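Section 6. Setting Up the Mug Stand and Drying Area

6.1 Before you start

Choose a level table. Lay the Skorell work mat flat and wipe it with a damp cloth. Allow 30 minutes for the mat to relax if it was stored rolled.

6.2 Assembling the stand

1. Place the base on the mat with the center hole facing up.
2. Insert the post and turn it clockwise until it stops.
3. Push each peg into its hole with the free end angled upward.
4. Check that the post does not rock. If it does, remove it, clear the thread and repeat step 2.

CAUTION: Do not use glue on the pegs. Swelling in the wood can split the post.

6.3 Loading

1. Dry mugs by hand before hanging them.
2. Hang the first mug by its handle, then hang the second on the opposite side.
3. Keep the total load under 12 lb.

Note: Handles with an opening narrower than the peg will not seat. Stand these mugs on the tray.

6.4 Placement of other items

Position the Parkon dish rack toward the front of the mat and the serving tray toward the back, with open surface between them for handling plates. Stand plates on edge in the rack. The mug stand goes at the back, beside the tray, where a teal mug with a yellow interior and a pale pink one hang from the pegs. Tape the lower corner of the shelf unit down before loading the shelf. Replace the tape when its edges lift.

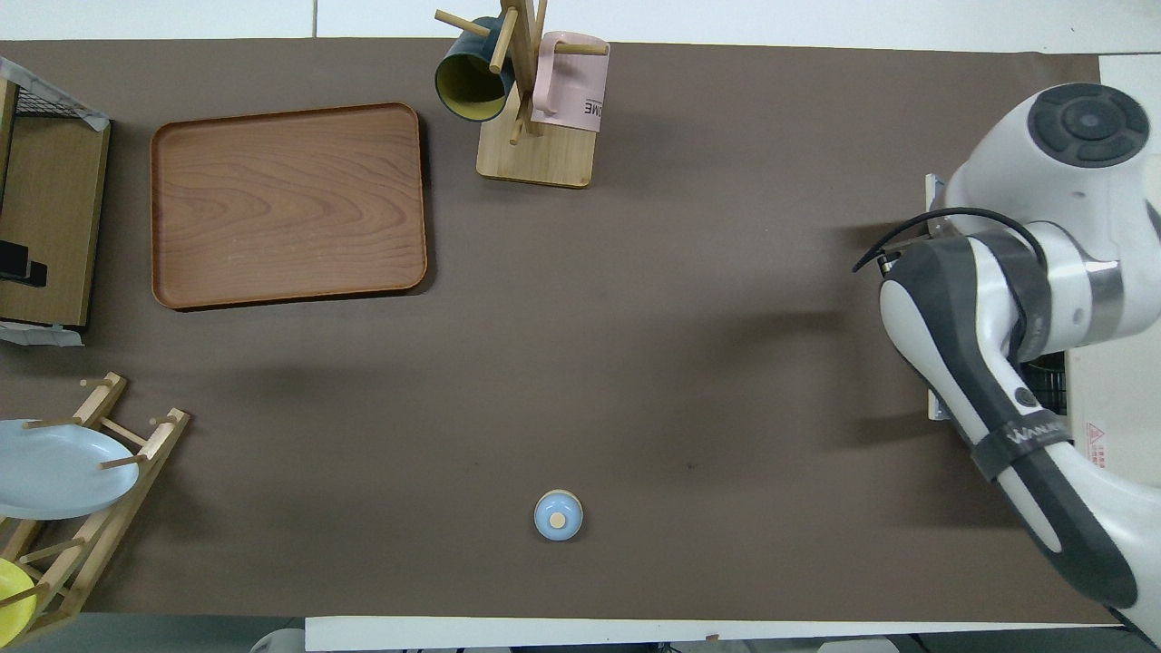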